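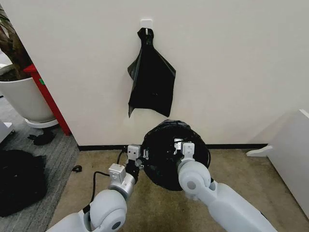

Bin and bag hook by the wall at Holtside.

Holtside opened its offices to visitors for an afternoon in August, and I went along with Remo Monti from our Dramen building. We look after cleaning and supplies there and wanted to see how another site runs its waste. The tour started at 3 and took in the ground floor, the supply room and the loading door at the back.

The building has 333 desks on three floors. Desk bins were removed last year and replaced with shared ones along the walls. They are plain round bins, set on the carpet close to the black baseboard. A small white adhesive hook goes on the wall above, and a black bag hangs from it by a twisted neck, well clear of the floor. The evening crew takes the bag from the hook for the next change and hangs a new one before moving on. Before that they carried rolls from room to room, and Remo said our crew at Padilla still does.

I asked about the hooks. They hold fine on painted wall, we were told, but came off the tiles in the kitchen, so the kitchen bags are kept in a drawer. 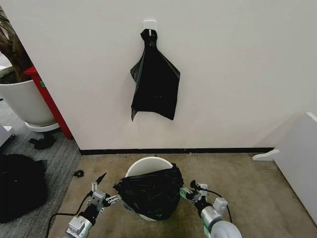
Photo: Renato Pangilinan

Bag size got the longest discussion. The bags Holtside buys are large for the bins, and there is a lot of plastic to push down inside and fold over the rim. If it isn't pushed down, it bulges up over the front and takes up the space meant for trash. A smaller bag was tried and it slid in off the rim as soon as anything heavy was dropped in. They went back to the large ones, which come in boxes of 100 from Hullau.

The carpet is worn in places and has some faint stains near the bins. Mats are being priced — up to three per floor to begin with.

Coffee was served in the supply room afterward. Remo took down the hook size and we plan to put a few up at Dramen next month.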